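April, workshop bench, about 4 p.m.

Snack bag storage, continued

Back to the question of whether the Foltdale clips are worth a drawer. I said last time I doubted it and I still do. The claim on the card is that a clipped bag keeps "like new" for weeks. Like new compared to what? A bag folded over twice with a rubber band on it has done fine in my kitchen for years.

Anyway, the plan was to stop arguing and run the corn bag next to the others. Same shelf, same height, same side of the room. Weigh on day one, weigh again later, see if anything has moved. The scale reads to 2 g, so small changes will be lost in the noise, and I don't want to see anybody quoting a difference of 2 g as a result.

Labeling is the first snag. I can't read the Chinese on the corn bag, so I don't know if the weight or a storage note is in there. Until somebody translates it, it goes in the log as "corn, green and white" and we don't guess at the flavor.

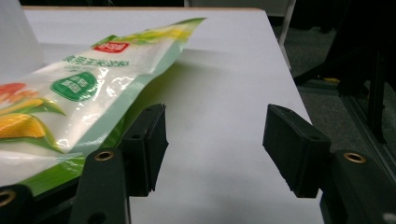 Bag shape, and why I don't trust the clip test yet

The corn bag is shiny and it wrinkles all over. My worry is that a clip bridges the wrinkles and leaves small channels under the jaw. Verkard's sheet shows a flat strip of film in the clip, and sure, a flat strip seals. Show me a crinkled one.

Second worry: lying down or standing up. On its side the contents can slide toward the mouth and push on the clip. Stood up, they can't. The old notes mix the two and never say which was which, so I'm throwing those numbers out. All bags lie down from now on.

To do
Weigh the corn bag sealed, before anyone opens it.
Cut straight across below the seal, same for every bag.
Put 300 g of dry rice in each of the 5 plain bags for comparison.
One plain bag gets the rubber band — I insist on this one.
Get the label translated.

The Barros tin is still on the list too, though a tin with a lid is hardly a fair fight against a clip. If the tin wins I'll want to know why we bought clips.

Left open: what counts as stale. Weight gain is easy to log but it doesn't tell me if the stuff is still good to eat.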